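Progress report to the Hotance Fund
Project: Zudik, learning to grasp from recorded attempts
Reporting organisation: Ifans Robotics Laboratory
Date of report: 17 July 2025

1. Purpose of this report

This report covers the work carried out on the Zudik project from the start of collection in April to the date above. It sets out the examples gathered, the changes made to the collection procedure, the difficulties met and the plan for the next period. Spending is reported separately on the Fund's own form.

2. Collection to date

The project is required to supply a body of recorded grasping attempts from which the learning system can be trained. Each attempt consists of the images taken by the fixed camera, the position of the arm throughout the movement, the opening of the gripper and a label stating the outcome. Failed attempts are kept and labelled in the same way as successful ones, as agreed with the Fund at the outset.

The laboratory has now completed 132 collection sessions, yielding 543 attempts that have passed checking. A further 19 attempts were set aside because the camera record and the arm record could not be matched in time. They remain in storage and will be looked at again if the matching method improves.

3. Conduct of the sessions

Attempts are made on plain blocks placed in an open metal bin. The sloping sides tend to return objects to the floor of the bin, and sessions can therefore run for longer before an operator has to step in. Blocks lying against a wall are treated as a separate class of attempt, as the fingers have less room to close on them.
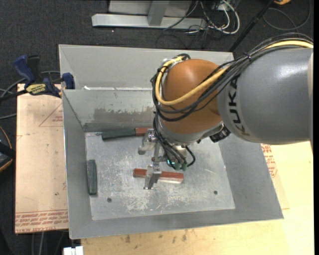
Starting positions are varied between attempts. In the first weeks the operators laid out the blocks by hand, and a review of the records showed that certain arrangements came up far too often. A written list of starting layouts was introduced in response, and the spread of positions has been noticeably more even since then.

Labelling is carried out by two members of staff working apart from each other. Where their labels differ, the attempt is reviewed jointly before it is accepted.

4. Difficulties

Collection was halted on 2 occasions. The first stoppage was for a cable replacement and the second for a fault in the Trotano recording software, which failed to close files at the end of long sessions. The supplier has provided a corrected version, and no further losses have been recorded.

Lighting in the work area also changes during the day. Blinds have been ordered but had not been delivered at the time of writing.

5. Next period

The laboratory will give priority to attempts near the walls and corners of the bin, where the trained system is at present weakest. Mixed sets of objects will be introduced once the present class of blocks is adequately covered. The Fund is asked to confirm whether the set-aside records should be included in the next delivery.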